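4.2 Comparing the two hand-held grippers

The arm results in 4.1 say little about the hand-held side, so this was run separately. Same operators, same objects, no arm. The question was narrow: does the finger pad matter more than the controller, or the other way round. We had assumed the controller. We were wrong for small objects and more or less right for the rest.

Two builds compared. Build A uses the Dromon finger set with the stock Bivix controller. Build B keeps the same fingers but swaps in the Wan controller, which reads the opening width at a higher rate and drops fewer samples when both hands move quickly. Pads were changed between blocks. Soft pad first for half of the operators, hard pad first for the others.

Tasks. Pick up a card lying flat. Turn a small pot by its rim. Pass an object from left hand to right. Put it back. Each operator did 40 trials per build and pad, with a rest after every block. A trial was thrown out if tracking of either marker cube was lost for longer than 100 ms, or if the operator said they had started too early. After that 1,788 trials remained for analysis.

Flat cards were the hard case by a long way. With the hard pad most operators slid the card to the table edge first and pinched it there. Works, but slow, and the slide looks like nothing an arm could copy without a force reading. With the soft pad they pressed down and dragged the fingers together, and the card buckled enough to be caught. Build made almost no difference. Pads did. A short pilot in July had hinted at this already but we only had one set of pads then, so it was put down to practice.

Turning the pot went the other way. Pad hardly mattered. What did matter was whether the recorded width followed the fingers during the turn. On Build A the width sometimes froze for a few samples and then jumped, and on replay the arm opened too soon. Build B showed the same fault less often, and never on both hands at once.

Handover was mostly fine on both. The common failure was one marker cube hiding the other from the head view as the hands crossed. Operators who held their elbows out had less of it. We did not tell anyone to do this, some just did. Worth putting in the instructions next time.

Figure 6. Bimanual trial at the dressing table station, both grippers open, seen from the head camera.
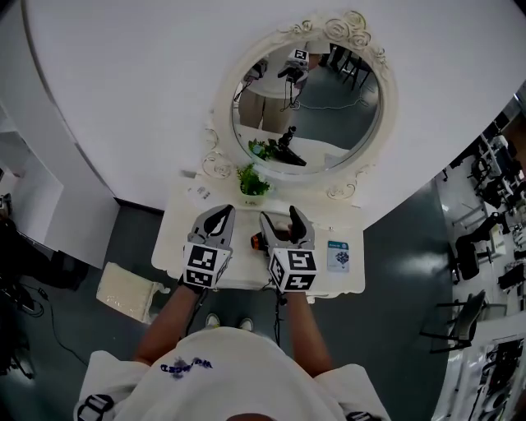

Cables were a bigger nuisance than expected. Both builds are wired, and several operators said in the comments that they felt the pull on the wrist when reaching across the table. It shows up in the data as a slight drift of the hand towards the body between grasps. Clipping the cable to the forearm helped a bit but made the changeover slower, so it was dropped after the first few operators. A wireless version of the Wan board exists but we could not get the two hands to stay in step for longer than a single block.

Mirrors. The dressing table was put in on purpose as a difficult station, and it was one. The tracker will take a reflected marker for a real one if the real one is turned away, and the hand then leaps behind the table in the log. A simple depth limit gets rid of nearly all of these. It was set by hand at 300 mm past the table's back edge and kept there for every run. Shengli Xiao checked the remaining cases by eye and relabelled them. No doubt there is a cleaner way to do this, for instance by checking which way round the pattern reads, but the limit was good enough for teh comparison here.

Overall then: soft pads for anything flat, Wan controller if the width signal is going to be replayed on an arm. If only one can be changed, change the pads first, they are cheap and the gain on cards is large. We would not draw anything firmer from this. One table, one room, and the operators were all used to the grippers allready. The Flastonden objects, which are heavier and mostly round, are left for section 4.3.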